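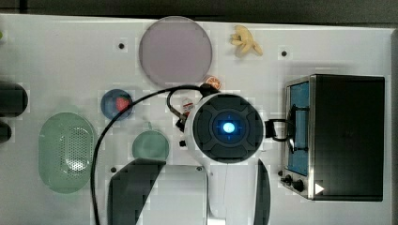
Home | Research | People | News | Contact

Collecting Demonstrations at Ulness: An Interview with Hubert Borkowska

August 6, 2026 | Tultent Research Communications

5 min read

The manipulation group at Ulness has spent the past year assembling a body of recorded demonstrations for a policy that is meant to carry out short kitchen tasks. Hubert Borkowska, who supervises collection, met with the communications office to discuss how the recordings are made and what the group has learned from them.

The present set contains 838 accepted demonstrations. Each consists of a spoken or written instruction, the joint positions of the arm, and the camera streams for the length of the task. An operator guides the arm from a station beside the table. Another 206 recordings were rejected on review and are stored separately.

"We keep the rejected ones," Borkowska said. "Most were turned down for ordinary reasons. The operator paused too long, or the instruction named the bowl and the object went onto the plate. They will have some use later, when we train the part of the system that judges whether a task was completed."

The group works with toy food and small dishes. Borkowska said the choice was made early, after a short trial with real produce. "A strawberry from the grocery store lasts one afternoon under the gripper. We needed the same strawberry in September that we had in the spring."

The objects were also selected for how differently they must be held. A plate lying flat on the table offers only its rim. A banana with its peel spread open can be approached from several sides, and operators do not agree on which is best. Borkowska regards that disagreement as useful. "If every operator takes the banana the same way, the policy learns one approach and has no answer when that approach is blocked. I ask people to work as they naturally would, provided they finish the task."

The toaster oven has required the most attention. Opening its door calls for the gripper to catch the handle and follow a curve, and the early recordings of that motion were uneven. Operators tended to pull straight back, lose the handle, and begin again. The group now trains each new operator for two full sessions on the door alone before any of that person's recordings are accepted.

"The door taught us to write better instructions as well," Borkowska said. "We used to say 'open the oven.' Some people opened it a hand's width and stopped, and they were right to, because we had not told them otherwise."

Layouts are changed between recordings according to a schedule prepared in advance by Korkunow, the group's planning software. The schedule states which objects are on the table and the general area each should occupy, and leaves the exact position and angle to the operator. Borkowska said that an earlier version set every position precisely, and that the policy trained on that data performed poorly when a cup was moved a short distance.

Asked about the pace of the work, Borkowska described it as slower than visitors expect. Nine operators share the station, and no one is scheduled for more than half a day. Fatigue appears in the data before the operator reports it. "The path of the wrist becomes less smooth. We can see it on the plots, and we would prefer not to teach that to the system."

The orange slice has its own place in the group's records. It is small and sits low, and it accounts for a large share of the failed grasps. Kleinschmidt, the partner laboratory that trains the policy, asked that the slice appear more often in the coming schedule, together with tasks in which it must be placed in the green colander or the blue bowl.

Borkowska expects the next round of collection to begin in September. It will add instructions with more than one step, such as moving an item into a dish and then moving the dish. The written guide for operators is being revised to match, and the section on the oven door will be the first to be replaced.

Previous | Next | All Interviews | Back to Top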